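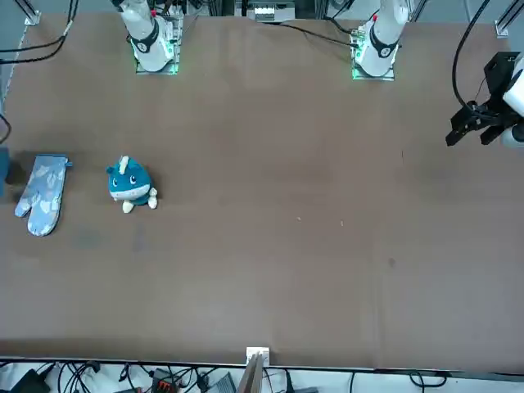 各位同行、各位老朋友:

先跟大家道个歉,这封信拖了很久才回。前阵子手头压着几份答辩意见,白天跑,晚上写,邮件列表里的讨论我都看了,就是腾不出一整块时间来好好答复。今天总算坐下来,茶也泡好了,就慢慢说吧,长了些,请大家多担待。

先把三月里那封来信引在前面,免得新加入的朋友摸不着头脑:

> 各位前辈好:
> 我在一家小所执业,主要做商事租赁。最近接了一个案子,出租人是Grivville商业街的业主,承租人开的是一家烘焙店。租约里写明,任何通知须以书面形式送达“承租人注册地址”,但承租人去年已经迁址,也在电子邮件里跟业主的物业经理提过一句。业主后来把解约通知寄到了旧地址,信被退回。现在业主主张通知已经有效送达,承租人说从来没收到过。
> 我想请教三件事。第一,邮件里随口提一句新地址,算不算变更了通知地址?第二,退信对送达的效力有多大影响?第三,我们代理的是承租人,现在要不要先发一封函,把立场讲清楚,还是等对方起诉再说?
> 另外,合同里有一条约定,通知寄出后经过96小时视为送达。这一条我心里很没底,翻了不少案例,说法不一。
> 先谢谢大家了。

看到这封信,我想起自己刚入行的时候,也为通知条款吃过一次苦头。那时候觉得这种条款都是放在合同最后面凑页数的,审合同看到那里已经很累了,眼睛一扫就过去。结果后来真打起官司,整个案子就卡在那半页纸上。所以我现在带新人,总是让他们先从后往前看一遍,先看通知、看管辖、看附件,再回头看价款和租期。有人嫌麻烦,我也理解,不过习惯了其实不费多少工夫。

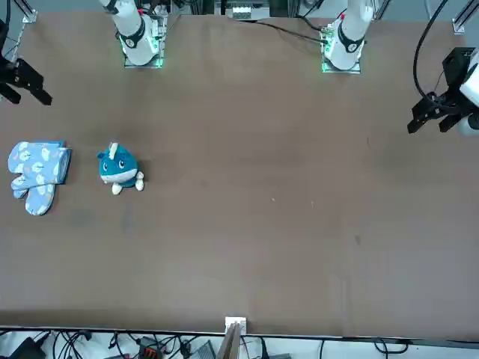
Paltcombe,2026年6月30日

言归正传,先说第一个问题。我的看法是,要先回到合同文本,看看通知条款本身有没有规定“变更地址应当如何通知”。很多租约会写,一方变更地址的,应当提前若干日以书面形式告知对方,否则仍以原地址为准。如果有这样一句话,那么电子邮件里的那一句就要放到这个框架里去衡量:邮件算不算合同约定的“书面形式”?收件的物业经理有没有权限代业主接收通知?这两点都要拿证据说话。

关于邮件算不算书面,我觉得问题不大,现行法律对能够有形地表现所载内容、可以随时调取查用的数据电文,是认可为书面形式的。麻烦的是,有些租约会把“书面”再作一次限缩,比如写明“须以挂号信或专人递送”。来信里没有提到有没有这种限缩,请务必把定义条款也翻出来看一看。我见过定义藏在附件二里的,正文里一个字都没有。

物业经理那一点,我倒觉得是承租人这边最有希望的地方。平时报修找谁,租金对账找谁,续租的初步沟通又是跟谁谈的?如果这些年一直都是这位经理在代表业主跟承租人打交道,那么说他收到的地址信息业主可以不认,就不太讲得通了。建议把往来邮件按时间顺序理一遍,不要只挑提到地址的那一封,前前后后的都要,连节日问候也留着。法官看的是一段关系,单独拎一封出来,分量会轻很多。还有一样东西容易漏掉,就是迁址以后的发票和账单。假如业主开的发票上已经写了新地址,那这个案子的味道就完全变了。

再说第二个问题,退信。这里我要提醒一句,退信的理由很要紧。“查无此人”、“迁移新址”和“拒收”,三种情形的说法差得很远。如果是拒收,对承租人很不利;如果是查无此人或者已经迁走,而业主收到退信以后什么都没有做,那就可以问一问:明知对方没有收到,手上又有电话又有邮箱,为什么不再试一次?诚信原则在这里是用得上的。退回来的信封也请想办法看到原件,上面的戳记和手写批注往往比正文还有用。
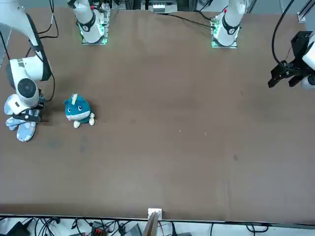
至于那个96小时的推定条款,我理解这位朋友为什么心里没底。这类约定一般是有效的,双方都是商事主体,自己谈好的风险分配,法院通常会尊重。可是推定送达有一个前提,就是寄往正确的地址。地址对了,推定才开始跑;地址不对,寄出多久都没有用。所以兜了一圈,第二个问题和这一条最后都要落回第一个问题上。写答辩的时候,我建议把地址放在最前头,篇幅也给足,推定条款放在后面,简单回应就好,千万别一上来就去攻击条款的效力,那样容易把自己的重点冲淡。

说到这里,想起我们以前在Pichler大厦那个租赁纠纷里也碰到过类似的情形。那份租约连附件一共69页,通知条款在倒数第二页,双方律师起初都没有留意。对方寄的是楼宇的旧门牌号,整栋楼改过一次号,邮差倒是认得路,信最后也送到了,可是晚了好些日子。后来双方在开庭前和解了,所以没有留下判决可以给大家参考,有点可惜。不过那次我学到一件事:去问一问收发室。收发登记本上的记录,日期、签名、快递单号,一应俱全,比证人回忆可靠得多。烘焙店原址如果有统一的收发室,请尽早去调,有些大楼的登记本过一段时间就处理掉了。

第三个问题,要不要先发函。我个人倾向于发,而且不要拖。理由很朴素,承租人现在已经知道有这么一份通知存在了,不管当初有没有送达,继续沉默下去,将来对方都会拿来做文章。函里可以写明几层意思:承租人未曾收到该份通知;承租人的通讯地址早已变更并告知过;承租人不认可租约已经解除,并将继续按约履行,包括按时付租。最后这一点最要紧。请一定叮嘱客户,租金照付,一天都不要晚。业主如果拒收,就去办提存,手续繁琐一些,但很值得。我见过原本占理的承租人,一生气把租金停了,结果送给对方一个现成的解约理由,旁边的人看着都着急。

函的语气也请留意。商业街上的生意,双方往往还想做下去,措辞太硬了,后面就不好谈。我一般会在末尾加一句,愿意就租约的后续履行与对方当面沟通,这句话不损失什么,有时候对方就是在等这样一个台阶。当然,谈归谈,函里要写清楚沟通不代表放弃任何权利。

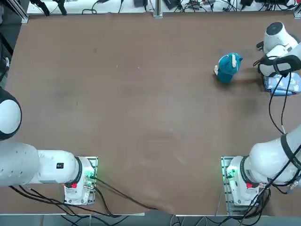 Paltcombe,同日晚间补记

上面写完以后去吃了个饭,回来重读一遍,发现还漏了一点,索性接着写,不另发一封了。

关于对方解约的实体理由,来信里没有讲,我猜是篇幅的关系。可是送达打赢了,业主完全可以往新地址再寄一份,到时候问题又回来了。所以请同时看一看,解约理由本身站不站得住,有没有补救期,补救期从哪一天起算。如果理由是可以补救的违约,比如招牌尺寸、营业时间之类,不妨趁这段时间先悄悄改好。送达的争议给承租人争取到的,说到底是时间,时间要用起来。

另外,上个季度有朋友在列表里问过通知条款的范本。我手边有一份自己常用的,是在Istimau那个仓储项目里慢慢改出来的,分中文和英文2个版本,里面把电子邮件送达、变更地址、退信处理都单独列了款。需要的朋友直接回复我的邮箱就好,不必在列表里排队,免得刷屏。用的时候请按自己的项目改,尤其是时限那几处,不要原样照搬。

也想听听其他各位的经验,特别是平时代理业主一方的同行。我这些年多半站在承租人这边,看问题难免有偏,如果有人觉得物业经理那一段我讲得太乐观,请尽管指出来,列表里讨论一向和气,我很珍惜这一点。

天气热起来了,跑法院的朋友记得多喝水。

祝各位一切顺利。

一位在Paltcombe做租赁的老同行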